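Hand-Held Gripper Comparison: Frequently Asked Questions
Wutier Bench Group
Last updated August 2018

We are comparing hand-held grippers for recording simple tabletop jobs, and the same questions keep coming in by email. The answers are collected on this page.
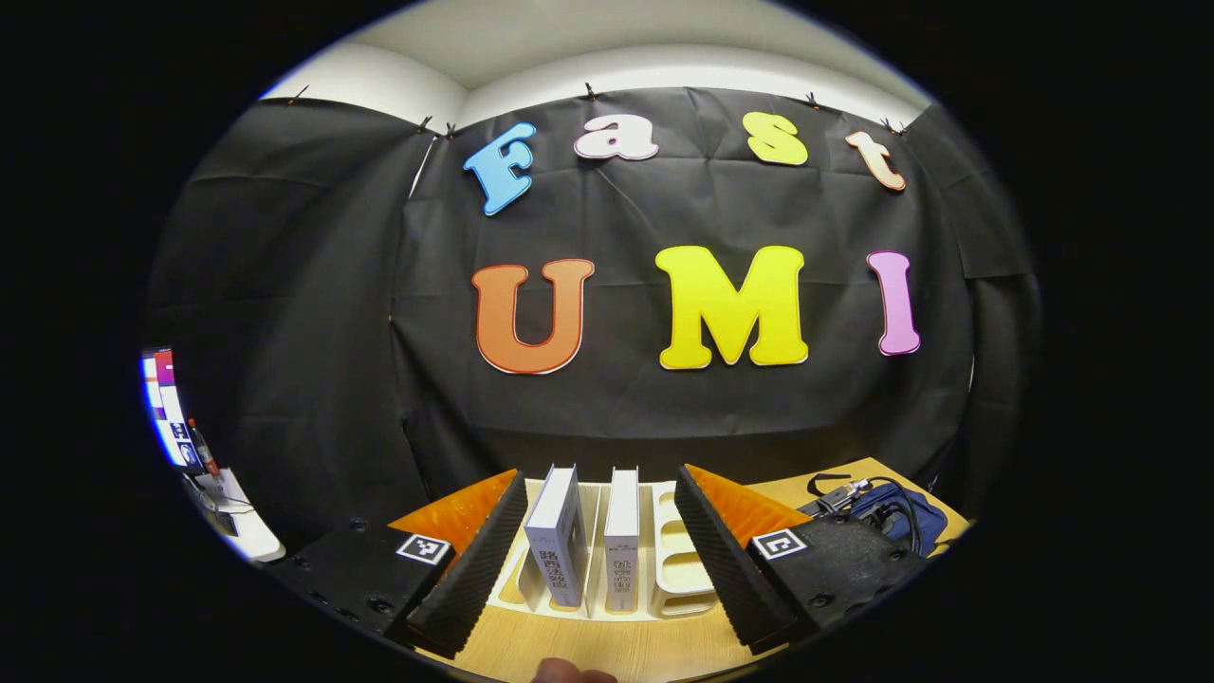

It covers the bench setup, the grippers under test, the camera and lens, and how we score a run. If your question is about buying or borrowing hardware, skip to the end.

What are you comparing?

Two finger designs and two lens choices, all on the same hand-held body. The Stallwood fingers are tall black wedges with a ribbed face. The Geddes fingers are shorter and have a flat rubber pad. Each pair has been run with a wide fisheye lens and with an ordinary lens, on the same jobs.

Why hand-held and not on an arm?

Speed, mostly. A person with a gripper in hand can do a job many times over in an afternoon. The arm needs its own setup, and someone has to stand near the stop button. We still do the final checks on an arm, using the Vestell controller, but only for finger and lens pairs that did well by hand.

What jobs do you use?

The main one is books in a rack. A slotted plastic rack stands on the table, and the operator takes hold of a book by its spine end, lifts it clear and puts it back in a slot. It sounds easy. The book is thin, the slot is not much wider, and the fingers have to fit around the book without pushing on the one next to it. We also use a cup on a saucer and a folded cloth, but most of the numbers on this page come from the books.

How many runs have you done?

672 recorded runs so far. Of those, 277 were book runs with the Stallwood fingers. We threw out 7 of the total for a dead battery or a lens that had come loose, and those are not in the count.

Which fingers are better?

For books, the Stallwood pair. The ribbed face gives a little when it meets the cover, so the book stays put even if the operator comes in at a slight angle. With the Geddes pads the book tended to turn in the grip once it left the rack. For the cup it went the other way. The Geddes fingers are shorter and easier to place, and the tall wedges bumped the saucer more often than we liked.

Does the fisheye lens distort things too much to be useful?

It bends straight lines, and anything near the rim gets squeezed. For our purposes that has been fine. The fingers and the object stay near the middle, where the bending is mild, and you also get the table and part of the room, which helps when working out how the gripper moved. With the ordinary lens we lost sight of the rack as soon as the gripper got close.

If you need to read small print or measure something directly off the picture, correct the picture first or use the ordinary lens.

What are the square tags on the gripper for?

They tell the software how far apart the fingers are. There is one on each side, so the distance between the two tags gives the opening. Keep them clean and flat. A tag with a lifted corner will still read most of the time, but the width will jump around, and you may not notice until you plot it.

Does the background matter?

Some. A completely plain wall is hard on the tracking, as it has nothing to lock on to. Dark cloth cuts down on glare, and large letters or shapes fixed to it give the software clear edges to follow. Creases in the cloth have not caused trouble. Cloth that moves when the air conditioning comes on has, so clip it along the top.

Do you clear the table before each run?

No. Bags, cables and bottles can stay as long as they don't move during a run and are out of the operator's way. We tried a fully cleared table for one batch and the tracking was slightly worse.

How do you score a run?

A run passes if the book ends up standing in a slot and the neighboring book is still upright. Touching the rack is allowed. Moving the rack is a fail. Two people score each run from the recording, and if they disagree it goes down as a fail.

How long does it take to learn to use the gripper?

Most operators were steady after nearly 5 practice runs with the books. The usual early mistake is squeezing before the fingers are level with the spine. Watch your free hand too -- fingertips get into the picture more easily than you would expect with a lens this wide.

Have the arm results matched the hand-held ones?

Partly. The order of the finger designs was the same on the arm for books. The cup results were too close to call. We are repeating the cup job in September with a slower approach speed set on the Vestell controller, and will add the results to this page.

Can I get the recordings?

Yes, for the book runs. Write to the bench group and say which fingers and lens you want. The files are large, so please don't ask for everything unless you need it.

Can I borrow a gripper?

Not at the moment. Both bodies are in use until the cup runs are finished. Drawings for the finger mounts are available on request.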